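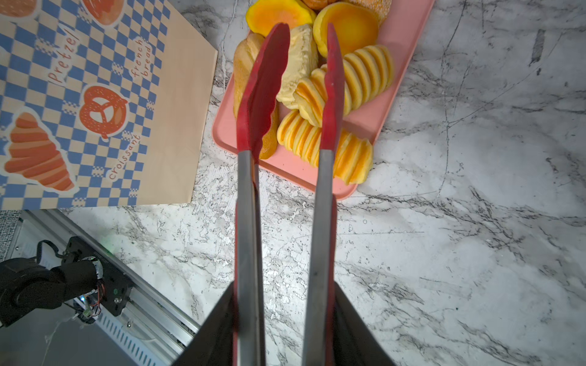 Red-tipped tongs over a pink tray of play bakery goods.

I have strong feelings about pretend bread. The buns have to be glossy, the long roll has to look like something you'd fight a sibling for, and there must be too much of it. A half-full tray is a sad tray! So when we set up our little bakery on the kitchen counter the day after Christmas, everything went on the one pink tray, fanned slices and all.

The tongs are what made it, though. Steel arms, red silicone tips, straight out of my own drawer (I haven't had them back since). My customers are 2 and 6, they pay in buttons, and they'd both like the sesame bun. We open again at four.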